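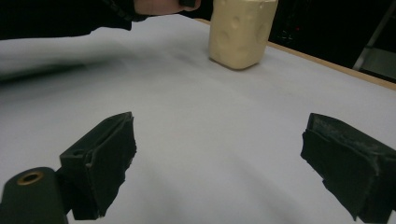
Nalell Play Food, Soft Range
Item 1628 — Dairy and Deli Shapes

Overview
The Nalell soft range is a line of play food pieces for early years rooms, clinic waiting areas and home corners. Item 1628 covers the dairy and deli shapes. Each piece is molded in one part, with no glued trim and no loose fittings. Pieces are sold singly or in the boxed assortment (item 2000).

Construction
Body: closed-cell foam, one density throughout.
Finish: matte, colored through the full thickness. Cuts and scuffs show the same color as the surface.
Surface detail: molded, not printed.
Edges: rounded on all sides.
Base: flat. Taller shapes will stand unaided on a level surface.

Intended use
Indoor pretend play, sorting, and shop or kitchen setups. Suitable from age 2 under adult supervision. Not a bath toy. Not a teether — foam of this type can be bitten through, and a piece with any missing material should be taken out of use.

Cleaning
1. Wipe with a damp cloth and mild dish soap.
2. Rinse under the tap. Do not soak.
3. Press gently in a dry towel and stand on a rack until fully dry.
Alcohol wipes may be used between groups. Bleach will dull the finish. Do not machine wash or tumble dry.

Storage
Keep out of direct sun. Do not stack heavy toys on top; light dents recover overnight at room temperature, deep ones may not. Store away from vinyl dolls and soft PVC items, which can leave marks on foam after long contact.

Compatibility
Pieces fit the Correia market crate and the Stullasis two-shelf play fridge. They do not fit the older Stullasis lunch tin with the lid closed. Hook-and-loop cutting sets from other makers should be kept in a separate bin, as the hooks pull at the surface.

Ordering
Single shapes: order by item number and shape name.
Boxed assortment: item 2000, mixed shapes, carton with lift-off lid.
Spare lid for assortment carton: item 318.
Cartons packed before February carry the old lid, which is not interchangeable with item 318.

School and clinic accounts: Mafalda Vieira, Valthorpe sales desk.
Returns and damaged goods: Tipene Ormsby. Please quote the item number and keep the outer carton until the claim is closed.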